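Skokgate singles comp - worth it?

skokfan73
So I finally got the Skokgate best-of on Taritz, the two-disc one. All the singles are there, but they used the short edit of "Rorneo" and I'm kinda bummed. Anyone else?

limlight
The short edit IS the single, though. Benedita Coelho's verse was only ever on the album.
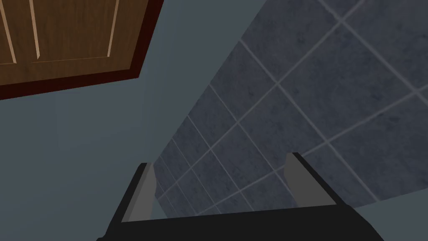
Open gripper over dark tiles, render

skokfan73
Nope, my February CD single has her verse. Track 2.

limlight
Huh, mine doesn't! Different pressing?

carrilho_stan
Salvador Carrilho sings that part on the tour DVD anyway and I like his better - sorry. I'd skip the comp and get the DVD.

skokfan73
Hard disagree lol. I paid 3,000 yen and I'm keeping it.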